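Lalambridge Bench & Desk Forum > Small Workspaces > Weighing and Measuring
New posts Search Members Log in

Kitchen scale on a stone top, reading wanders

quartzvein
I'm weighing dry goods into portions on a digital kitchen scale. Capacity is 2,000 g, resolution one gram. The scale lives on a dark marble top toward the back of the table, with a square panda dish on it as the pan. The dish is 80 g. I tare it, put in a portion, and the display is fine. If I leave the portion for a while and come back, it has moved by two or three grams. Sometimes up, sometimes down.

I have a 100 g check weight. It reads 100 when placed in the middle of the dish and drifts in the same way if left. Fresh batteries made no difference. The same scale on the kitchen counter was steady all afternoon, so I suspect the table or what's on it.

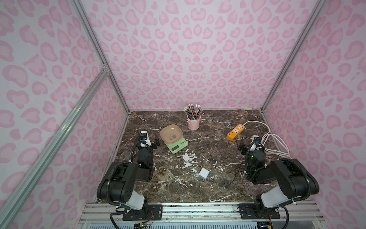

The other thing I've tried is turning the scale by a quarter turn, in case one foot was on a low spot. That changed the reading by one gram and did not change the drift. I haven't shimmed anything yet. Before I start moving furniture I'd like to know what people would check first.

plumbline_ed
Feet first. Take the dish off, press each corner of the scale in turn with a fingertip and feel for rock. A polished top can look flat and still be out over the footprint of a small scale. If it rocks, thin card under the one foot, then tare again. Don't stack card under two feet, you'll only move the problem.

Second, the dish. Is it sitting entirely on the platform or does a corner touch the housing? On small scales the gap between the two is very fine and a dish that overhangs can bear on the wrong part.

ohmsted
I'd look at the power before the feet. There's an orange strip on the right-hand side, a white cable coiled behind it, a USB adapter sitting in the middle of the table and a black charging lead next to that. Cheap load cell amplifiers pick up noise from switching adapters. I had a scale that gained four grams whenever a phone charger was within a hand's width of it. Move the adapter and the strip off the table and repeat the test with the check weight.

plumbline_ed
The adapter is lying loose in the first picture. It can't radiate anything if it isn't plugged in.

ohmsted
Agreed for that adapter. The strip is a different matter. I would still clear the right side before touching a shim, it takes a minute and costs nothing.

quartzvein
Tried both. No rock on any corner that I can feel. The dish has rounded corners and sits inside the platform on all four sides. I unplugged the strip at the wall and left it unplugged for the whole test. Drift was the same, two grams.

The check weight came from Cattaneo in Erkby and I have no reason to doubt it.

marl_and_chalk
Temperature. Stone is a large cold mass and the scale body settles toward it. If you bring the scale in from a warm kitchen and use it straight away, the load cell is still changing while you read it. Leave it switched on, in position, for half an hour, then tare. I keep a cork mat under mine all year.

plumbline_ed
Cork is the worst thing you can put under a scale. It compresses unevenly and keeps compressing. If you need insulation use something rigid, a ceramic tile with a felt dot at each corner if you must.

marl_and_chalk
Mine has been on cork for years and repeats to a gram. Thin, dense cork, glued to a board. The soft stuff sold for pinboards is another material.

quartzvein
The scale does get carried in from the kitchen, so that's plausible. Separate question while I have you. The table is walled on three sides and I covered all three in a pink leopard print on pale lilac. I like it, but I'm told it makes the display harder to read. Does anyone have a view on patterned walls behind a work surface?
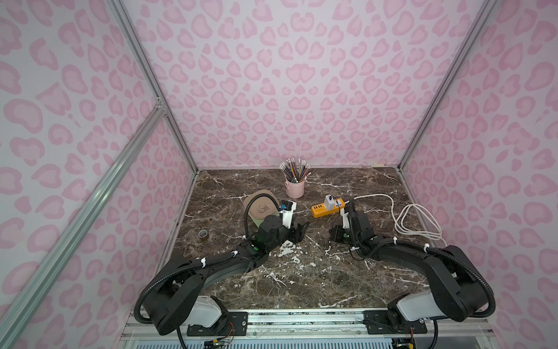 Same rosette print on the back wall and both sides.

ohmsted
The print is high enough in contrast that small things at the back will get lost against it. The walls won't affect the display. An LCD of that kind washes out from glare or from being viewed at a steep angle. Tilt your head, not the scale.

nettlebank
Disagree about things getting lost. The pattern is two pinks on a pale ground, and most of what you put down sits against the brown top anyway. The pink pencil cup at the back is the only item I'd change, and only if you keep reaching past it. The walls are also doing you a favor on drafts. An open table in the same room would be worse for weighing.

quartzvein
The pencils stay. They're what I mark the bags with. I could move the cup to one side. 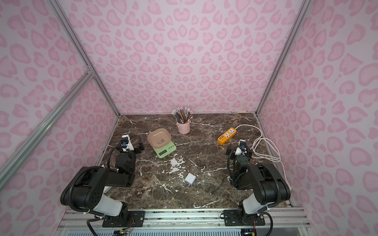

Posted by Arturo Marras (moderator), 2 Oct 2023

Moved this from General to Weighing and Measuring. Two points on the method.

First, a 100 g weight left on the platform will show creep on most kitchen scales, good ones included. They are built for a reading within a few seconds of loading. Some also have auto-zero tracking, which absorbs very slow changes near zero and makes the return to zero look better than it is. Record the reading at placement, then at one minute, then at five, on both the counter and the marble. Without those six readings the two surfaces haven't been compared.

Second, weigh the dish by itself at the start and end of each session. If it no longer reads 80 g, the zero has moved and the portions in between are suspect.

I use a Zorlow with a draft cover for anything that has to be right to the gram. For portions of dry goods I would take the first stable reading and stop there.

marl_and_chalk
The creep point is fair, but the counter was steady "all afternoon" by his account. Creep alone doesn't explain that.

quartzvein
I was taking portions on and off all afternoon on the counter. I never left one sitting. So it may be the same scale doing the same thing and me not noticing.

I'll leave it switched on at the table for half an hour and take the six readings. No cork and no card for now. Strip stays unplugged during the run so that it's out of the argument.

ohmsted
Plug it back in for a second run, otherwise you haven't tested it either.

quartzvein
Fine, twelve readings.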